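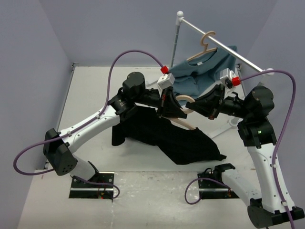
White work surface with garments, a rack and hangers.

We use cookies to keep you signed in to the list archive. By continuing to read you accept this.

[plornusdale-swap] Re: winter coats, where do they all go

Till Hinrichs wrote:
> Can someone explain the coat situation to me. Last November we
> took in way more than we could hang, half of it went out the door
> the same day and the rest sat in bags till spring. My wife went
> through the bags last week and two wool ones had moth holes you
> could put a thumb through. I would rather turn coats away than
> do that again. Also who has the Husar steamer? It is not in the
> closet at Flumovby hall.

Till, quick answer before I have to run — steamer is at my house, sorry, should of said. Needs descaling. It spits brown on anything light so please dont anyone borrow it for shirts yet.

On the coats. Agree about the bags. Plastic bags were a bad idea, mine as much as anyones. But I don't want to turn coats away in the fall, that's the one thing people come in asking for. Kids sizes especially. We had a mom from out past Drillora drive in twice for a size 10 and go home without one both times, and there was probably one at the bottom of a bag.

What I'd do instead:

- Coats on hangers from day one. Nothing in bags, ever.
- Anything wool goes in somebody's freezer for a few days first. I have room for maybe four at a time. Anyone with a chest freezer?
- Broken zipper = goes to the mending pile, not the rack. People won't fix it, they just put it back and the next person gets excited for nothing.
- Empty the pockets!! Found a whole sandwich.
- Plain walls behind the rack if we can manage it, the flowered curtain at the hall makes everything look like a yard sale.

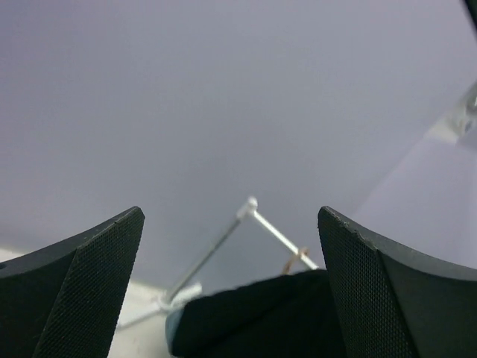

MONEY

Hall wants $700 for the season, up from 521. Didn't get a reason. I asked if we could skip January and they said they'd think about it, that was weeks ago. If we do skip we need a dry place for the racks for a month. My garage leaks on the left side so only half of it counts.

We have 931 in the account after the spring sale so it's doable but then there's not a lot left for hangers, tags, moth stuff etc. I'm against charging at the door. Could put the jar back out. Last year the jar did fine until it got moved behind the coffee.

Wire hangers — please stop bringing them. They bend under anything heavier then a blouse and leave bumps in the shoulders. The thick plastic ones are good, wood is better for coats.

Till, could you bring the two moth-eaten ones to the next sort? One of them I might cut down for mittens if the sleeves are ok. Felt it first, hot wash, then cut. Lining is no use to anyone.

Also still missing, the box of size tags. Blue lid.

More later, got to pick up the kids

Recent in this list:
Re: Hall key, who has the spare
Snow pants wanted, toddler
Descaling with vinegar, yes or no?
Spring sale leftovers
Re: Re: Wire hangers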